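3.2 Surface condition of the tables

The survey covered 122 tables in homes and shared kitchens of the Villotov district. For each table we recorded the kind of top, the finish and the visible marks of use. Tables with a pale wooden top and a matte finish formed the largest group, and the grain made their judging difficult – a dark streak of the wood is easily taken for an old stain.

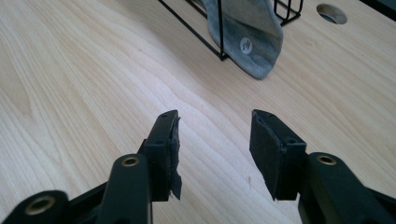 Figure 5. Pale wooden tabletop with curved grain and darker streaks.

Rahimi disagrees with this order of work and holds that stains should be judged by touch first, before the eye is led by the pattern of the wood. We tested this proposal on a part of the sample. Touch helped to find raised rings and sticky places, but flat stains were missed by it.

For this reason we kept the visual judgment as the first step and added touch as the second. Both scores are given in the Sturach scale, from zero to 5, and they were not averaged.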